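Evening computer class at the Mistine library, who is still going?

evapolitis_n
Posted 02/03/2018

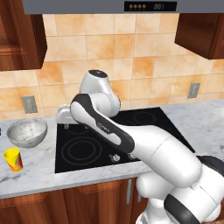 The beginner computer class is down to a few regulars and I would like to hear why people stopped coming. We had 28 sign up and the room holds 30, so space was never the problem. Week three was spreadsheets, and I think that lost some of you. For the next one I want to use a home project, such as pricing new tile for the wall between the range hood and the counter, with big square tiles like these. You would type in the wall size and the tile size and let the sheet work out the cost.

okonex_dad
Spreadsheets didn't lose me. The start time did. I get off shift at six and the class is half over when I park.

Chatzi_E
I disagree about moving it later. The last bus to Derkano goes at 8:15 and three of us are on it. Mornings would suit me.

okonex_dad
Mornings rule out anybody with a job.

marchhare
Could you run it twice? Mrs. Giannakopoulos at the front desk told me the room is free before lunch.

evapolitis_n
Only if there's money for a second tutor. The grant was $1,092 and $800 of it is spent. I'll ask Nektarios.

Chatzi_E
Tile is fine by me, but please do email attachments again first. I still can't find where mine get saved.

okonex_dad
Downloads folder. Same as last time.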